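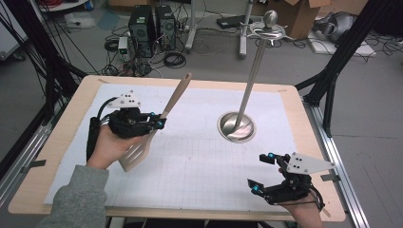
*Wooden spatula at a table covered with grid paper*

**Obituary Writer and Family Contact, part-time**

Grerkby Funeral Home, Grorkircombe

Grerkby Funeral Home is hiring a part-time writer to prepare death notices and full obituaries for the families we serve. The job is 33 hours every 2 weeks, mostly mornings. It opens in September when Abelardo Farías retires.

You will work at our main building in Grorkircombe and report to Sveva Bianchini, office manager. Interviews with families are done in person or by phone. Some families hand us a finished text and only want it checked. Others bring a shoebox of papers and need someone to sit with them for an hour.

## What the job involves

- Meeting with next of kin to collect dates, places, schooling, military service, work history, and names of survivors
- Writing the notice, usually the same day, and sending a draft to the family before 4 p.m.
- Checking spellings of names and places against the documents the family brings in
- Confirming service times with the directors before anything is released
- Placing notices with newspapers and on our website, and keeping track of each paper's cutoff
- Making corrections after publication when a family calls with one
- Keeping the paper and electronic files in order -- we have 2,808 notices on file and still get requests for copies of old ones
- Typing up text for service folders and prayer cards

Most full obituaries run between 200 and 600 words. Our website form stops at 2,000 words, and a few families use all of it.

## What we are looking for

- Clear, correct writing in English. Spanish is a plus.
- A steady phone manner with people who are upset or tired, or who disagree with each other about what should be printed
- Careful proofreading. A grandchild left off the list is a serious mistake here.
- Basic computer skills. You will learn our records program, Storeo, during the first weeks.
- Discretion. Families tell us things that do not go in the notice and do not leave the building.

You do not need funeral home experience or a degree. People have come to this kind of work from newspapers, church offices, libraries, and hospital front desks. You will not handle remains or take part in removals.

## Hours and pay

Shifts start at 8:30 a.m. The writer covers one weekend morning in each pay period. Pay is hourly and depends on experience; we will give you the figure at the first phone call. Paid time off starts after 90 days. Parking is free in the Mösli lot behind the chapel.

## How to apply

Send a resume and two writing samples to Sveva Bianchini at the front office, by mail or in person. One sample should be an obituary or a short life story of a relative, a neighbor, or anyone you know well. If the person is living, change the name. Please leave out poems.

Applicants we invite in will meet with Sveva and with Damián Bustos, funeral director, and will do a short proofreading exercise on paper. Abelardo will stay on for the first few weeks to train the new writer.

Questions about the position can go to Nhyira Abugri at the front desk, 9 a.m. to 3 p.m. -- please do not call the after-hours line, which is kept open for families.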